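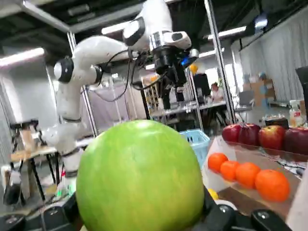
Hedwood Fruit Display and Basket Set

Catalog number 1315
Supplied by Fairweather Store Equipment, Nasurham
Page revised 14 Aug 2023

The Hedwood set consists of a stepped fruit display for tabletop use and a light blue shopping basket with slotted sides. It is intended for small produce counters, school shops, staff canteens and training rooms in which a short range of whole fruit is offered for selection by hand. Both parts are delivered ready for use and require no tools.

The display

The display carries fruit in three rows, each set higher than the one in front of it. A shopper standing at the table can see every row without moving the fruit in front. Each row is suited to four pieces of ordinary market size, such as apples or oranges. Smaller fruit, including lemons and mandarins, may be placed in any row, although Fairweather recommends the front row for the smallest pieces.

One kind of fruit should be kept to each row. Mixed rows are permitted, but large and small pieces placed side by side tend to shift when one is removed. Bananas, grapes and other fruit sold in bunches are not suitable for this model. Customers who require a display for bunched fruit are referred to the Citell range, which is listed separately.

The display should stand on a level surface with its lowest row toward the shopper. It should not be moved while stocked.

The basket

The basket is an open-top plastic model with two thin handles that fold down along the rim. With the handles down, the opening is clear on all sides and fruit can be set into the basket from above. The openings in the sides allow air to pass and let the contents be seen from the side.

The basket is intended for whole fruit and light packaged goods. Bottles should be laid flat at the bottom before fruit is added. Loose berries and other very small items should be bagged first.

Replacement baskets may be ordered singly. Orders of 1000 baskets or more are handled by the contract sales desk and are quoted on request.

Placement on the table

The basket should be placed in front of the display, with enough open tabletop between the two for a hand to reach the front row. On narrow counters the basket may be placed at the side. It should not rest on any part of the display, and the display should not be used to support bags, scales or signs.
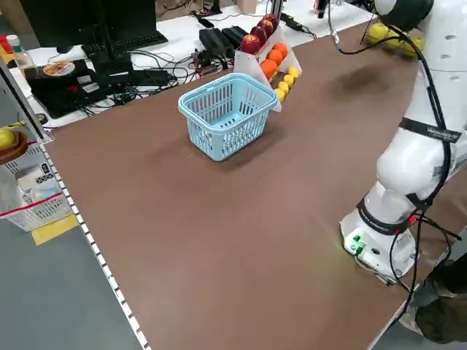 Display stocked with red apples, oranges and lemons, with the light blue basket on the tabletop.

Stocking and daily use

Fruit should be clean and dry when it is placed on the display. Stocking begins with the highest row and proceeds toward the front. Each piece should sit fully within its row and should not be stacked on another. Apples are best placed with the stem upward.

Rows may be refilled at any time during the day. Bruised or split fruit should be taken off promptly and the surface beneath it wiped before a new piece is set down. Spare fruit may be kept elsewhere on the same table, provided that it is clear of the area used by shoppers.

Where the set is used for teaching — for example, in lessons on shopping, sorting or counting — replica fruit may be substituted. Replica fruit is not included. Very light replicas may roll more readily than fresh fruit, and the table should be checked for level before the lesson begins.

Cleaning

Wash both parts by hand in warm water with a mild dish soap, rinse, and dry with a soft cloth. Do not use scouring pads, bleach or solvents. The basket may be rinsed under a tap and left upside down to drain. Neither part is approved for machine washing.

Contents of the set

Stepped fruit display: 1
Light blue basket with folding handles: 1
Care sheet: 1

Fruit, price cards and table are not supplied.

Ordering and returns

Orders are accepted from businesses, schools and public bodies with a Fairweather account. New accounts may be opened through the Nasurham office. Please state catalog number 1315 on all orders and letters. The former two-part listing, under which the display and basket were ordered on separate lines, was withdrawn in April — orders placed on the old form will be converted to the set.

Unused sets may be returned within 60 days of delivery in the original carton. Parts damaged in transit should be reported to the Nasurham office before the carton is discarded. A replacement part will be sent, and the remainder of the set need not be returned.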